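Opinion

Home Cooking Belongs Back in the School Day

Wed 20 July

The Cedonby school board will soon decide whether to restore home economics to the middle school timetable. It should do so. The subject was dropped when the Flonamden Avenue building closed, and the district has offered nothing in its place except a single assembly on nutrition. 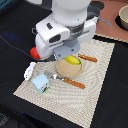 Opponents of the proposal raise a fair concern. The school day is full, and every new class displaces an old one. The plan before the board, however, asks for only 50 minutes a week over two terms. Most of that time can come from the advisory period, which principals in the district have long described as underused.

The cost is also modest. The Mamach campus still has its teaching kitchen, with gas and water connected, and the present request covers repairs and a part-time instructor. Students from the other campuses could travel on the existing midday bus.
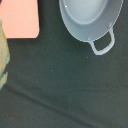
What Students Would Learn

Cooking is the most visible part of the course, but the draft syllabus goes further. It includes planning a week of meals on a fixed budget, reading a unit price, storing food safely and sharing the work of a household. These are ordinary duties, and many families have little time to teach them on a weeknight.

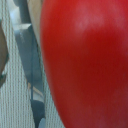

The neighboring town of Gudeta brought its own course back and now enrolls 46 students. Its teachers report that fractions and measurement come more easily to children who have had to halve a recipe. That is one school's experience, and the board should ask for a proper review after the first year - with the results made public.

There remains the view that such lessons are the business of the home. They are, and they should stay so. Schools also teach reading, which many parents begin at the kitchen table, and the two efforts support each other.
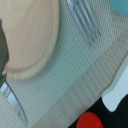 The Editorial Board
Cedonby Opinion Page

We therefore urge the board to approve the proposal at its July session and to fund it for two full years. A shorter trial would make it hard to hire a qualified instructor. Residents who wish to comment may write to the district office before the vote.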